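Robot handles the fruit at Harkum open day, but buyers want more than a pineapple

By Bukola Akande
September 2, 2023

HARKUM – The robotics firm Skavonero opened its workshop to the public for the first time on Saturday's holiday schedule, and the crowd that turned up got a lot of talk and a little lifting.

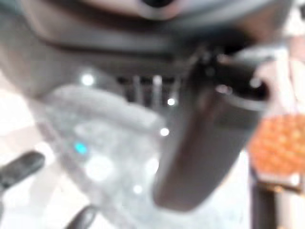
2 min read

The company is building a two-armed machine it calls Arnura, meant for stockrooms and kitchens where goods come in every shape. Visitors were let in by groups and given 12 minutes each near the glass table where the machine was put to work. A sales talk in the next room ran for 45.

Solange Marchand, who leads the Arnura project, told the first group that hard, boxy items are no longer the interesting problem. She said the firm now cares about things that are uneven, prickly or easy to bruise, and that a hand with several fingers is the best answer to them.

That may be so. Plenty of firms have made the same claim, and most of them are still giving demonstrations. Skavonero has been promising a trial with a paying customer since April, and Marchand would not name one. Asked how often Arnura drops what it picks up, she said the figures were being checked and would be shared "when they mean something."

Rania Hajji, who buys equipment for the grocery supplier Shehata, had driven over to see whether the machine could help with mixed orders. She was not ready to sign anything.

"It's a pineapple, on a clear table, with the people who built it standing right there," Hajji said. "My crew works out of deep bins, in bad light, and they don't stop to think about it."

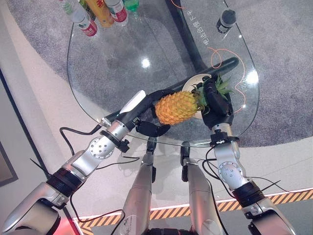

She also wanted to know about cleaning. Juice and grit get into everything on a packing floor, she said, and a hand with that many joints looks like a long evening with a brush. Marchand said a washable glove was in the works – no date was given for that, either.

Price was another soft spot. A sheet handed out at the door listed the hardware and support terms but left the cost line blank. Hazem El Fassi, an engineer with the firm, said each system would be quoted by site. He was more open about speed and said a trained packer would beat the machine on nearly any task today.

The town has its own stake in this. Harkum gave Skavonero a cut in rent on the building in return for local hiring, and the deal comes up for review next year. The firm signed in 296 visitors over the day, a number it repeated often. It was slower to say how many people from Harkum now work there.

Ga-eun Baek, a retired machinist who came with her grandson, said she enjoyed herself and would come again. "The arms are nicely made," she said. "I'd like to see them do a full shift."

Skavonero says a second open day will follow, with Arnura filling real orders. Hajji said she would bring the bins.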